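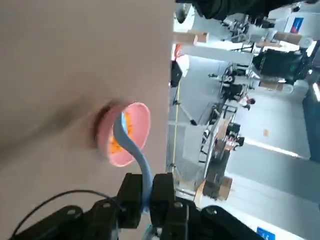
Spoon in the pink bowl, gripper closed on the handle.

January, notebook p. 46

Platform gap gauge, Sedport light rail stop. Bench check of the ramp-edge sensor before it goes back to the contractor.

Started 9:40. Firmware 2214 loaded, old offsets cleared. The unit reads the distance from the ramp lip to the car threshold and logs it at each door opening. Last month's log had 14 door openings with no reading at all, every one on the outbound side. Suspect the connector, not the sensor head.

Swapped the outbound harness for the spare. Ran 2000 simulated door cycles off the Bárány controller. No dropped readings. Put the old harness back and flexed it by hand near the strain relief: dropout on the third bend. Tagged it bad.

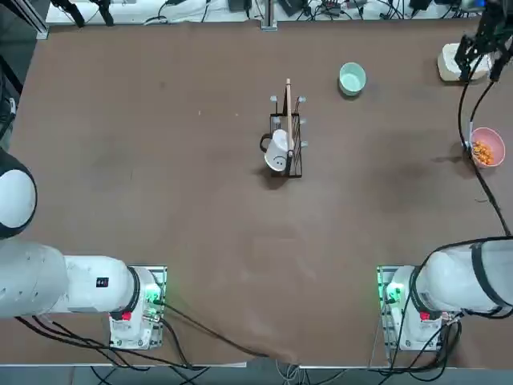
Second item is the log format. The Ivix export writes the door side as a number and the station software expects a letter. The import doesn't fail, it just files everything under inbound. Wrote a short conversion step and reran the old logs through it. Counts per side now match the door controller.

Threshold alarm left at 46 mm for now. Drawing says one thing, the access spec says another, and the two revisions don't cite each other. Need a ruling before the ramp reopens.

To do:
order two harnesses, longer boot on the connector
change the default "User" login on the logger
recheck zero with the ramp plate bolted down
ask whether the night work moved the datum mark at the south end

Stopped 16:15. Spare harness stays on the unit.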